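# Robot Club FAQ (the long one)

Last updated 25 November 2019 by Ayana Wako, who answers the club email and got tired of typing the same things over and over. Hi! If your question isn't in here, write to me and I'll probably add it.

## Who can join?

Anybody enrolled at the school, any year, any major. We've had nursing students, a guy studying tax law, and lots of people who had never touched a screwdriver. You don't try out. You show up, sign the safety sheet, and somebody hands you a job.

## Do I need to know how to code?

Nope. It helps later on, but your first month is mostly watching, moving things around on the table, and learning how to run a session without getting in the way of the arms. If you want to code, we'll start you on the small scripts that sort our recordings. They're boring and kind of ugly, and they're a great way to learn how everything hangs together.

## What are you all working on this year?

The big one is Numard, our two-arm soft object project. Most student teams go for blocks and cups, and we did that too, for two long semesters. Then we got stubborn about stuffed toys. They flop, they have long fur, and they don't sit the same way twice, so a grasp that looks great on a block can be useless on a bunny. Right now the rabbit is the main test object and I love it more than I should.

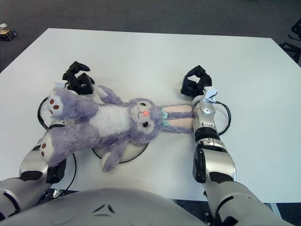 *Club Handbook, Issue 5*

The task goes like this: the toy starts out lying down, and the robot has to take hold of it with both hands, lift it, and set it back down facing a direction we choose. It sounds so easy! The ears are the worst part. They're long and floppy, and if a hand closes on an ear the lift goes crooked right away, so we score an ear grab as a miss even if the toy gets to the right spot.

## What counts as a good run?

We have a score sheet (it's in the binder by the door, please don't take it home). You get points for a clean grasp, points for the lift, and points for where the toy ends up. You lose points if a hand bumps the table hard or if somebody has to hit the stop button.

We want 1,000 scored runs in the log before the May showcase. Bad runs go in too — please, please don't delete them. Skirkance, the program we use for logging, lets you tag a run as a miss and type in what went wrong. "Grabbed fur, slid off" is a perfectly good note. "Bad" is a note I have had to send back more than once.

## Can I drive the robot myself?

Sure, once you've done the safety talk and sat through two sessions as a spotter. The spotter keeps a hand near the stop button and their eyes on the arms, and that's the whole job, so no phone. After that you'll get a slow-speed turn with somebody experienced next to you. Most people are nervous for the first few minutes and then don't want to give the controls back.

## How do you set up the toy between runs?

Arms parked first, always. Wait for the spotter to say "clear" out loud, then reach in. Check the start card to see which way the head should point, lay the toy down, fluff the ears so they aren't folded under, and step back behind the tape. We change the angle a little from card to card on purpose, and I know it's tempting to make it neat, but follow the card.

Oh, and look at the cables while you're there. They need enough slack for the wrists to turn, and anything that's wandered under the toy needs to be moved before you call the next run.

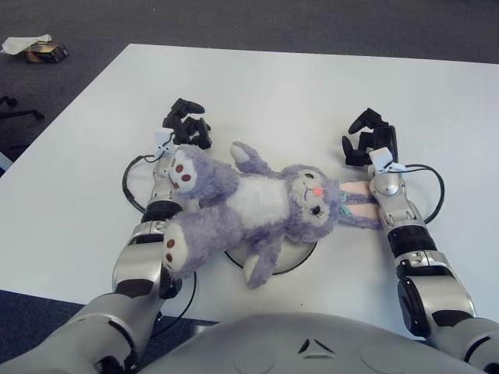

**How long does a session last?**

Plan on two hours, counting setup and cleanup. You can leave early if you have class, just tell the spotter before you go so they can find a replacement.

## Is there a competition?

There is! We enter the Sikent Cup, in the household objects category. Last year we came in fifth and were thrilled, because the year before that our robot spent its whole time slot refusing to start. Going to the Cup is optional. Plenty of members never compete and just like the building part, and they get the same say in what we work on.

## Does it cost anything?

Dues are $5 a semester. That covers tape, zip ties and snacks, and I'm pretty sure it's mostly snacks. If dues are a problem, email me and we'll skip them, no explanation needed.

## Where do you meet?

Ó Gríofa Hall, ground floor, all the way at the back past the vending machines. The door locks itself, so knock loudly (we can't hear you over the fans). If you use a wheelchair or have trouble with the heavy door, text the number on the sign and one of us will come hold it.

## Can I bring my own toy or object to test?

We'd love that, with a few rules. It should be clean, soft enough not to scratch anything, and not something you'd cry about if a seam popped. No glitter. We're still finding glitter. Put your name on a piece of masking tape and stick it on the bottom, and leave it in the bin marked "guests."

## Can I get class credit?

Sometimes. You need a faculty sponsor and a short write-up of your own piece of the project, and the form has to be in before the add deadline. I have a couple of old write-ups I can send you so you can see how long they should be. Ask early, because the signatures take forever.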